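Migrating the lab PCs: what I did for my project

So for my project this term I picked the job no one else in class wanted, moving the old lab computers over to a newer operating system without losing anybody's files. I figured it would take an afternoon. It took until the last Friday in August!

I started with 2 test machines. The first one upgraded fine (lucky me), and the second sat at 24 percent for most of a morning and then rolled itself back. I tried it again with the network cable unplugged and it went straight through, so I guess the installer was choking on a driver update it wanted to grab. Manaia Wihongi had told me to check that first and I didn't listen.

Backups came next. I used a little tool called Sarnance, mostly because the free version lets you set up a copy job once and reuse it on every PC. It skipped 143 files on one machine, all of them with really long path names from some group project buried folders deep. I renamed the top folder to just "a" and ran the job again, and then they all copied. Not pretty, but okay.

The part I'm happiest with is my install script. It puts on the office programs, the PDF reader and Zornis, the drawing program our class uses, and you don't have to click through anything. Glenys Costigan read through it with me and caught that I was setting the default printer before the printer was even installed, oops. I swapped those two lines around and the error messages went away.

Things I'd change: I kept my notes in three different places and had to piece them together for this report. I'd also ask about license keys in week one, because the Zornis keys were tied to the old installs and Lindsay Sheehan had to email back and forth to get them reset.

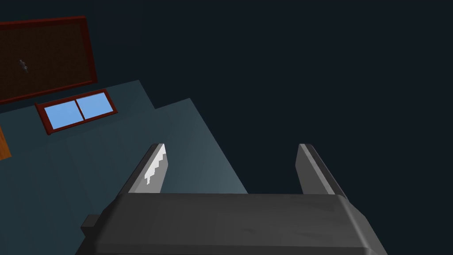

The new keys are in the shared sheet now, along with the script and the list of renamed folders, so whoever takes over the rest of the PCs can start from there.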